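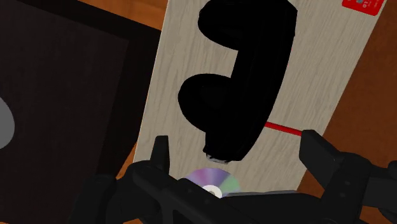
16 June 2026

Up at the Brurkcombe job before 7. Plant room still a mess. Nolta sent the wrong pump set AGAIN – three phase, fine, but flanges don't match the drawings, and the drawings are ours, so guess who gets the call.

Weidong Shao wants the duct riser moved 3 inches. Three! Told him the fire damper won't clear the beam if we do. He said sleep on it. I won't be sleeping on it, load calcs are due.

Redid the cooling load for the east wing. Got 754 something the first time, then found I'd used the old glass numbers. Yến Chu caught it, bless her. Lunch was crackers in the truck.

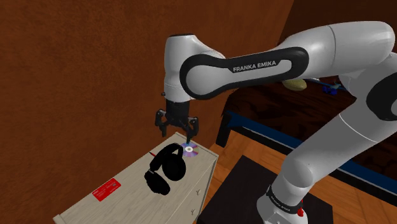

Panel schedules next – 90 circuits and half the labels are from the last tenant. Aurora wants everything as-built by the time she meets the owner. Paper copies too, and a disc for the archive, the shiny kind with the hole in the middle, like the one lying on that dresser top. Who still has a drive? Tùng Lâm thinks there's one in the storage closet at Grernano. Will ask tommorow.

Call with Võ about the drain slope. Bad line, got maybe half of it. They're quoting some 3000 for the extra pipe and hangers. Seems high. Need it in writing before I say yes to anyhting.

Roksolana back from the site walk late. Sleeves missing on level two, slab already poured. So that's coring. Wrote it up, sent photos of the slab to Weidong, no answer yet.

Home. Feet hurt. Forgot to order the vibration mounts – do that first thing.

Filed under: Site Days, Mechanical & Electrical

Recent entries
Riser trouble, part two
The boiler that came in December
Why I label everything now
Notes on a very small ceiling void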